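Kitchen Towels, Dishcloths and Rags: How I Finally Got Ours Under Control

Posted April 22, 2021 in Kitchen, Laundry

I've been promising this one for a while. A few of you wrote in after the pantry post to ask what on earth I do about kitchen towels, so I've written down everything, and it got long. Get a coffee!

Let me start with the drawer. Ours is the second one down to the left of the stove, and until this March it would not close. I emptied it out onto the bed one evening and there were 40 towels in there. Souvenir towels, wedding towels, a linen one with a calendar from the year my sister moved out, and a stack of those thin printed ones that push water around the plate and never pick any up. I use maybe six. The rest were just in the way of the six.

So I sorted them. Anything I reach for went in one pile. Anything with a hole, a scorch mark or that sour smell that comes back the minute it gets damp went in another. The pretty ones I never use went in a bag for my cousin, who likes that sort of thing, and the calendar stayed because I'm sentimental. The drawer closes now.

What to buy, if you're buying

You don't need many and they don't need to match. I like three kinds of cloth and that's it.

Flat-weave linen or a cotton and linen mix for glasses. It doesn't leave fuzz, it dries quickly on the hook, and it gets softer for years. Expensive, but I bought two and they've outlasted everything.

Waffle weave for dishes. Those little squares hold a surprising amount of water and the towel still dries overnight. Buy them a size bigger than you think, because they shrink like crazy in the first wash. Mine lost a good couple of inches in length.

Terry for hands and for spills. Plain old bath-towel fabric, cut small. It's useless on glasses (lint everywhere) but nothing is better when somebody knocks over the juice.

I got my last batch of waffle ones at Kinsella, the housewares place near the post office, in a bundle of 11. I asked why 11 and the man said that's how they come. OK then!

Wash them before you use them

New towels have a finish on them from the factory that makes them look nice on the shelf and makes them repel water. If you've ever bought a towel and thought it was a dud, try washing it a few times before you give up. Warm water, half the detergent you'd normally use, and no fabric softener. I mean it about the softener. It coats the loops and you end up with a lovely soft towel that won't dry a spoon.

If you've already been using softener, don't panic. Run the towels through once on hot with a cup of white vinegar and no detergent, then again with a normal load. Mine came back after two rounds. Just please don't put vinegar in with bleach, ever, or in the dispenser right after bleach. Those two together make a gas you do not want in your laundry room.

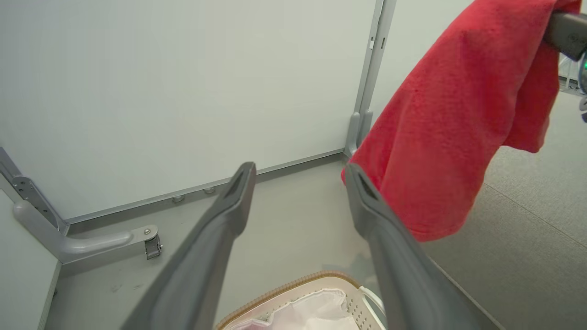 Color is the part of my system that people laugh at, and it's the part that works best. For years I had white towels for everything, and for years I'd find my husband wiping the floor with the one I dry the salad with. Now every job has its own color and I don't have to say a word. A bright red cloth like the one hanging at the upper right is for raw meat days and the floor, and it goes straight into the wash afterward. Blue is hands. Anything white or natural is for clean dishes only. If you've got kids who help, this is so much easier than explaining which towel is which, and guests pick it up too (my mother-in-law had it figured out before dessert).

One warning about reds, though. They bleed. I had a load of whites go the color of strawberry milk years ago and I've been careful ever since. Wash a new red towel by itself, cold, and then do the wet test: press the damp cloth hard against an old white rag and see if anything comes off. If it does, wash it alone again. Mine took four goes. I've read all sorts of things about setting dye with salt or vinegar and I've tried both, and I couldn't see a bit of difference on modern store-bought towels. Patience and cold water did it.

Where to hang them

A towel in a heap is a towel that smells by suppertime. Spread it out! I used to have one of those cute ring holders and the cloth bunched up inside it and never dried in the middle. Now I've got a bar on the inside of the sink cabinet door for the hand towel and a row of plain hooks by the back door for the others.

If you use hooks, sew a loop on the middle of the long side instead of at a corner. It hangs shorter, it stays off the counter, and the air gets at both halves. I use cotton twill tape, a piece as long as my finger, folded double and stitched in a little box with an X through it. Takes five minutes a towel in front of the TV.

Don't hang towels off the oven door if you can help it. I did it forever. Then a corner got caught in the door while I had bread in, and we had that scorched smell for days. If the oven door is really the only spot in your kitchen, take the towel off before you turn the oven on.

Getting the smell out

That sour smell is what happens when a towel stays damp too long, and a regular warm wash often doesn't shift it. What I do:

Rinse the towels first in plain hot water in the sink and wring them out.

Soak them for an hour in the hottest water from the tap with a scoop of oxygen bleach (the powder kind, not chlorine). Colors are usually fine in this but check your label.

Wash on hot with your regular detergent and nothing else in the machine. Don't pack it full.

Dry them all the way. In summer I put them on the line, in full sun, and they come in stiff as cardboard and smelling wonderful. A good snap before you fold them takes out the worst of the stiffness.

Fidel Quiroga wrote in to say he boils his in a big stockpot on the stove, the way his grandmother did, for 15 minutes with a spoonful of washing soda. I tried it on the plain white cotton ones and wow. The water was the color of tea. I wouldn't do it with anything dyed, and keep the pot just for that, and use tongs to get them out – wet cotton holds on to heat much longer than you'd expect.

Grease stains

For butter and bacon fat, dish soap. Rub a drop right into the spot while the towel is dry, before any water gets near it, and leave it for as long as it takes to clean up the kitchen. Then wash as usual. Check the spot before the towel goes in the dryer! Once the heat has been at it, that stain has moved in for good.

Tomato and turmeric are harder. Sun does more for those than anything I've bought. I lay the damp towel on the grass with the stain facing up and go do something else for the afternoon. Turmeric fades to almost nothing in a day or two. Tomato takes longer and sometimes leaves a ghost, and I've made my peace with that.

How often to change them

More often than you're doing it, probably. I change the hand towel every day and the dish towels every day or two. Dishcloths – the wet ones you wipe the counter with – get changed every night, no exceptions. I keep a small bucket under the sink for the dirty ones, with no lid so they can breathe, and drape the wet ones over the rim until they've dried off a bit. A lid is how you grow a science project.

When a towel is done

Old towels make the best rags in the house. I cut mine in quarters with pinking shears so they don't fray too badly, and they live in a coffee can in the garage. Terry is great for the car and for muddy dogs. Linen is perfect for windows, better than paper towels by a mile. Worn-out waffle weave I save for oiling the cutting boards.

Any rag that's had linseed oil or wood stain on it should never be balled up and tossed in the trash. Those can heat up by themselves and catch fire. Lay them flat outside, in one layer, away from the house, till they're completely dry and stiff, and check with your town about where they go after that.

And if you have a few thick ones left over, stitch two together with a layer of old wool blanket in the middle and you've got a potholder. I'll do a proper post on those next, with measurements, once I've found my good scissors.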